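Visit notes: the Zorkden hand-tool bench, May

The Zorkden site keeps its hand-held grippers in one long room on the ground floor. Marcelle Sabatier, who runs the maintenance bench, had two hours for us and spent most of them on one tool, the two-finger unit they call the Manum.

The fingers are flat black plates with triangular cutouts. Four small round pads are set along the inner edges, two per side. Each tool has a log sheet, and the one on the bench was at 1,852 closures, 338 of them on knitwear. Cloth work is logged separately from rigid parts. Lint collects where the pad meets the plate, and a packed seat leaves the pad standing proud.

Cleaning is done with a dry nylon brush, then a wipe. No solvent. Pads are pulled at 524 cloth closures whether they look worn or not.

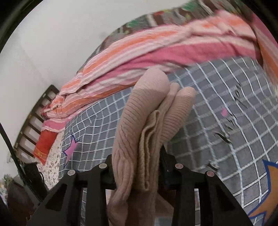
Alignment comes next. The fingers are closed on a strip of 80 gsm paper, which is drawn out by hand, first at the tip and then near the root. If the drag differs, the left finger is shimmed - never the right, which carries the reference face. Sabatier did this twice for us, and the second pass needed one shim.

Cable routing gets its own line on the sheet. The lead has to clear the fingers through full travel, with a tie at the grip and slack behind it. Most of the faults in the Parnar batch were traced to a tie pulled too tight.

I asked about spares. Pads and shims are kept at the bench, and finger plates come from Meng on a four-week lead time. Two sets were on the shelf when we left.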